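Home | Episodes | Diary | Contact

Producer's Diary: The Drinley Conversations
6 April 2020
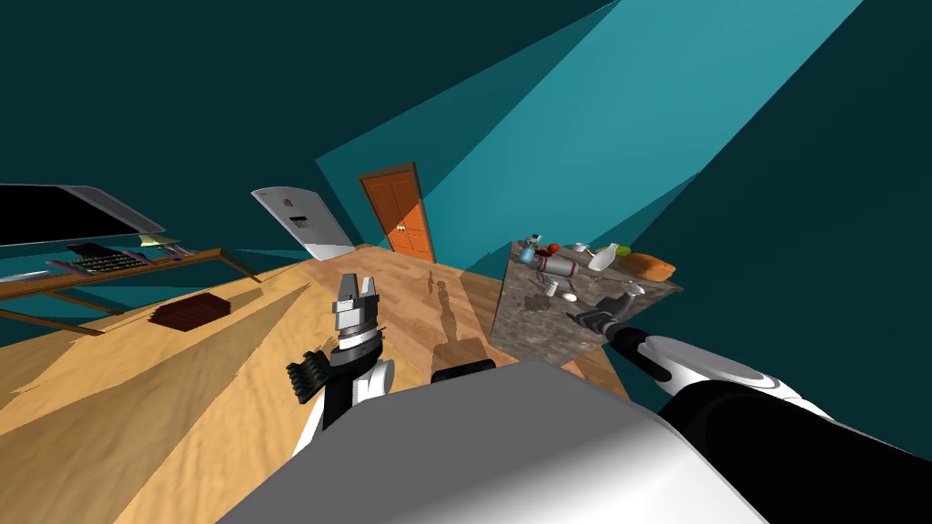

Saoirse Heffernan wrote this morning that the second half of the Piltasby interview should be held back, as the guest speaks at length about office life and few listeners are in an office at present. She asked whether the program might run it in September instead. The matter was discussed by telephone and the episode will go out as planned, with a short introduction recorded by the host.

Episode 46 was delivered to the editor before noon. The running time is longer than the program's guidelines allow, and a passage on note-taking has been marked for removal. The guest, Chaiwat Sombatkul, has approved the cut and has requested one correction: the name of his first company is Sangkhawat, spoken as a single word. The host will record the line again.

Remote recording remains uneven. Of the last 4 interviews, one was lost in part when the guest's connection failed, and the backup held only the host's side. Guests will now be asked to make their own recording and to send it the same day. A page of instructions has been drafted and will be attached to each invitation.

The listener survey closed with 488 replies. Many respondents asked for shorter episodes, and a fair number asked for longer ones. Requests for full transcripts were frequent enough that the cost will be looked at again. The Cernusar office has offered to prepare a sample transcript of up to 22 pages at no charge, and the offer has been accepted.

The question of a closing episode for the season was left open. The host prefers a solo recording on habits and attention. I have asked for an outline before any studio time is set aside. Invoices for the month were signed and sent.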